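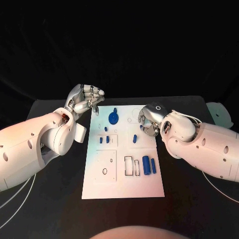
Two-handed work on the peg board at Mokavis

We're looking for patient people to join us in Dirkmont this November and guide a pair of robot arms through small fitting jobs — blue pegs, cylinders and other little parts on a white board — so our learning system has good examples to study. We have 322 still to gather, and clumsy tries are welcome too! Shifts run two hours, with paid training and plenty of tea. You don't need any background in robots, just steady hands. To apply, write a few lines about yourself to Benedicta Korletey by 9 p.m. on closing day.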